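Still no robot in my kitchen. I asked for one in April, half joking, and Ravn sent me an invitation instead – come to Telbridge, see what the hands can do now, stay for lunch. So I went.

Short version: closer than I thought. Not close.

The chore everyone asks about is dishes. Laundry second, then the floors, but the floors are sort of done, you can buy that. Dishes are the hard one because every kitchen is a mess in its own way. Wet plates, thin glasses, a fork hiding under the foam. A person does it while arguing on the phone. A machine has to work out where the cup ends and the counter begins.

And then there's the dishwasher itself, a machine built for people with knees and elbows. The door drops down right where you want to stand. Racks slide, or stick. To load one cup you need a hand for the cup and very often a hand for the door, and both have to know what the other is up to.
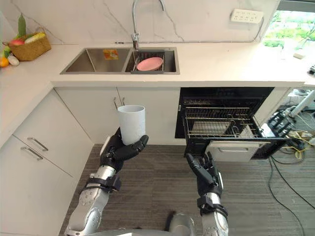

Annapurna Joseph thinks the dishwasher is the wrong fight altogether. Her view is that we already automated the dishes decades ago and what's left, the carrying and stacking, is the part people can do half asleep. She would sooner have something that strips a bed. Or cleans behind the toilet. She'd pay for that tomorrow, she told me, and she wouldnt care if it took all night.

Fair. But the people selling these things have picked the kitchen, so the kitchen is where we'll be watching.

Numbers, then. Pakow, which makes a wheeled helper for hotel kitchens, says its test unit put away 480 items over 4 shifts and needed a person to step in 172 times. I did the math on the train. That's more than one rescue for every three items. A new dishwasher on a Friday-night kind of shift would be sent home. Todow won't share a figure at all, only that "intervention rates are falling", and I've stopped writing that sentence down.

The shop floor is further along, no surprise. Same parts, same bins, same light. Nobody puts a gravy boat on the line. Packing and sorting get done, slowly, and the managers I talked to were mostly bored by it, which I took as a good sign.

Back to the sink. A plate is a mean little object for a robot hand. Flat, low, only the rim to go for. Fingers have to get under it or pinch the edge, and on a rack there's not much room to do either. You and I tip it up with a fingernail and dont even notice.

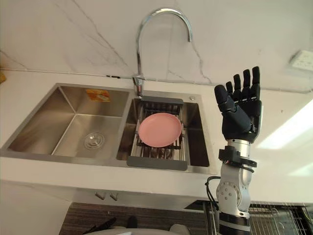
*A plate on the drying rack, an open hand beside the sink.*

What would I want before I let one in? Fewer rescues, obviously. Something that knows to leave the good glasses alone. A stop button I can hit with wet hands. And a price that isn't a car. Ravn wouldn't talk price. Lunch was fine, and a person cleared the table.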